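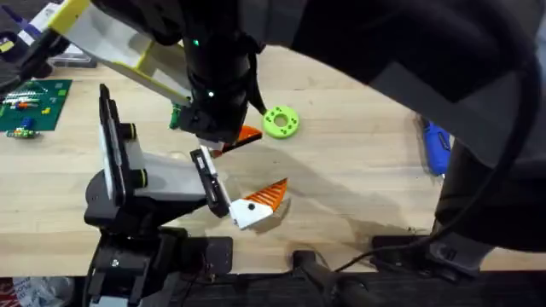 The fault is a grip force dropout on the lower arm during the two-arm handoff, ticket 351. It was reported by the day shift and picked up by me (Hélder Brandão, cell support) on 7/26/26. Both arms run the Dutetti controller, and the handoff program is the one Pratus delivered with the cell, with our own changes to the approach speed. The transfer point is low over the bench, where the two orange and white printed pieces are close together, each at its own gripper. When the dropout occurs, the lower arm reports fingers closed but the force reading falls to zero and the piece can slip. The upper arm carries on with its move as if nothing had changed. That second part is why I raised this from a nuisance fault to a safety item.

**Status:** open, running under restriction
**Priority:** high
**Affected:** lower arm only

**Error text from the controller log**

 GRIP_FORCE below threshold, joint state OK
 HANDOFF_WAIT skipped
 MOTION continue

**What was tried**

- Restarted the controller. Fault came back after 9 cycles.
- Swapped the gripper cable for the spare from the Abreu cell. No change.
- Cleaned the finger pads and repeated the force calibration. The calibration passed both times.
- Ran the lower arm alone, upper arm parked. 99 cycles with no fault.
- Ran both arms at half speed. Fault still present but less often.
- Put the approach speed back to the delivered value. Fault still present, so our speed change is not the cause.

The single-arm result matters most. The lower gripper holds its force reading when the other arm is parked and loses it when both are moving. I checked the supply with a meter at the terminal block and it looked steady, but a meter is too slow to show a short dip. 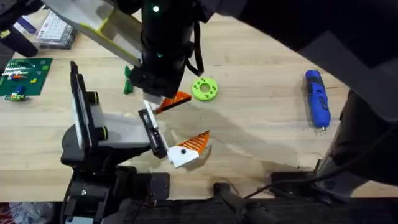
Does the emergency stop still work when the force reading drops out?

The stop circuit is hardwired and does not pass through the force input. I tested both buttons with the fault active and the two arms stopped each time. Use the buttons as normal and do not reach in to catch a part.

**Log review**

The controller has kept about 2,180 handoffs since the last software update in July. Every dropout in that set falls inside the short period when the upper arm is slowing down over the transfer point. There are none during pickup. I take this to mean that braking on the upper arm disturbs the force signal on the lower one, either through the shared supply or through the ground. Not proven yet.

The skipped wait is a separate problem. The program checks for force once, before the approach, and does not check again. A lost reading after that point is ignored. Dasine confirmed by phone that their gripper driver sets a flag when the reading is lost, and our program never reads it.

**Restrictions until closed**

1. Half speed only, guard closed.
2. No hands inside the guard while either arm is powered.
3. If a part slips, press stop first, then open the guard.
4. Write the cycle number in the shift sheet.

**Next steps**

- Add a second force check after the approach, with a stop on both arms if it fails.
- Borrow the recorder from Abreu and log the supply voltage during upper arm braking.
- Fit a separate supply to the lower gripper if the recording shows a dip.

The program change is written and loaded on the test controller. It has not been run on the cell. Recorder requested, waiting for a reply.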